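Wrist camera in the simulator vs. my real arm: is the practice worth anything?

Posted in Home Builds / Arms and Grippers
Viewed 558 times

benchtop_marlow

I've been building a small arm in my garage since last fall. Printed joints, a Tiongson controller board, two-finger gripper, and a little camera on the wrist that looks down past the fingers. The mechanical part is done, more or less. It moves, it repeats well enough to put a bolt in a cup, and it only trips the breaker when the compressor is on too.

Now I want it to pick flat things up off the bench. Coasters, tiles, that sort of thing. Everybody in the shop I share tools with keeps telling me to do it in simulation first. Load up Pasolport, drop a gripper in a room, train or script the grab there, then move it over to the real arm. I've watched the demo videos and I don't buy it. The rooms look like a video game, the floor is one solid color, and nothing ever slips. My bench has sawdust on it and a lamp that buzzes.

So before I lose a month of evenings: has anyone here gone from simulated wrist view to a real arm at home and had it save them any time? I don't want to hear about labs. I have a used desktop, one arm, and a budget that is already gone. The arm reaches 5 inches past the edge of the bench if that matters.

I should add that I did try it for one weekend. Ran 1,560 grabs at a flat square in the simulator with the default settings. It reported success on nearly all of them. Same script on the real arm pushed a coaster across the bench and onto the floor, every time, until I gave up and went in for dinner.

Uron_Dan

Just use the sim, everyone does. If it works in there and not on your bench then your calibration is off. Redo the calibration.

Kofi Aryee

I'd be careful with the answer above. Calibration might be part of it, but a success number from default settings tells you very little, and I say that as somebody who uses the thing every week.

I had the same doubts you have and I still have most of them. What I'd check first is what the simulator calls a success. In the setup I was handed, a grab counted if the fingers closed within a certain distance of the target's center. It didn't ask whether the thing had left the floor. I had 1,769 "good" grabs in my log and when I went back and scored them on height, the number was embarrassing. I'm not going to post it.

Second, flat objects are close to the worst case for two fingers. A thin square lying on a hard surface gives you nothing to get under. In simulation the fingers can sink into the surface by a hair and the solver lets it go, so you get a grip that can't exist. On a real bench the fingertips hit wood and stop, or they land on top of the coaster and shove it. That sounds a lot like what yours did. Turn up the contact stiffness and see how many of those 1,560 survive.

Third, and this is where I think the simulator does earn some of its keep, look at what the wrist view shows you before you worry about physics at all. My test room is as plain as the ones you're complaining about.
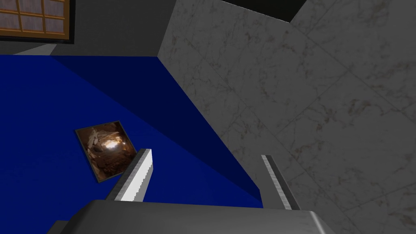 Wrist view in my test room, fingers open, target flat on the blue floor.

Look at how much of the lower edge is taken up by the gripper's own body. The left finger also comes very close to the lower-right corner of the target, and from that angle I couldn't tell you how much height is left between the tip and the floor. If I can't judge it by eye, I don't trust a script to judge it from one picture either. The light is doing something useful too: the floor goes from bright blue to navy along one straight line. My first color threshold was set on the bright part, and it lost anything I moved into the dark wedge. That would have happened on my bench as well, with a lamp and an elbow in the way, and I'd have blamed the camera.

So here is how I'd split it up, given one arm and no money:

Use the sim to sort out camera angle, finger overlap and lighting. Those carried over for me reasonably well.

Don't use it to decide if a grab works on thin things. Do that on the bench, by hand, with the arm going slow.

Change the target. Stick a strip of foam under the coaster so there's a gap, get that working, then take the foam away later. Or skip the fingers and buy a suction cup. I know that feels like cheating, but the Skadberg cups fit most printed wrists with a little filing.

As to whether it saves time, I can't say it did for me. I spent most of April fiddling with the room and maybe a third of that was useful. If you already enjoy being at the bench more than at the screen – and it sounds like you do – I wouldn't feel bad about keeping the simulator as a place to check views and nothing else.

benchtop_marlow

Thanks Kofi. Checked my config and it's scoring on distance, same as yours was. No height check anywhere. Dan, I had redone the calibration twice already. Going to try the foam and leave the sim alone until I've moved the camera up an inch or so.

Uron_Dan

Twice isn't that many.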